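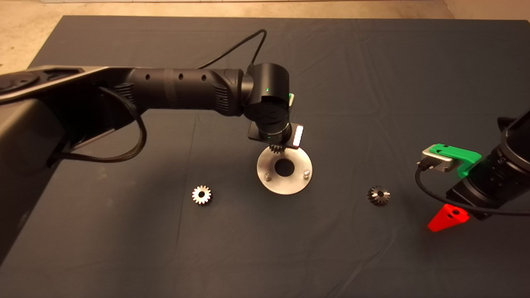

Gear (mechanical part)

A gear is a toothed wheel that passes turning motion to another toothed part by meshing with it. Gears are among the oldest machine parts still in daily use, and most households own a good many of them without giving them much thought, tucked away inside clocks, hand mixers and the like.

Common kinds

The spur gear is the plainest member of the family, and for many people the first one they ever hold. Its teeth run straight across the rim, parallel to the shaft, so two spur gears meet side by side. The bevel gear has its teeth cut on a cone, which lets it carry motion around a corner, most often between shafts set at a right angle. Both usually have a hole through the middle, called the bore, where the shaft fits.

Teeth and ratio

The number of teeth decides how speed is shared out. A gear with 200 teeth turned by one with 100 will go around once for every 2 turns of its smaller partner, and with twice the turning force, apart from a little lost to friction.

Laying out and fitting

Gears are often set out on a soft cloth before they are put together, a pleasant old bench habit that keeps the teeth from getting nicked and stops small parts from rolling off.

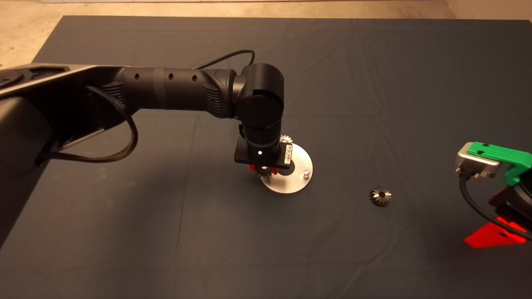 The cloth also makes it easier to pick up a part with a narrow edge, as the fabric gives a little underneath. In his handbook for hobby clockmakers, Adelino Godinho recommends a plain, dark, tightly woven fabric, well shaken out beforehand, for lint has a way of finding its way into fresh grease. Gears are then tried on their shafts dry and turned slowly through a full circle, and any tight spot is marked with chalk before the grease goes on.

See also: Bearing; Clockwork; Shaft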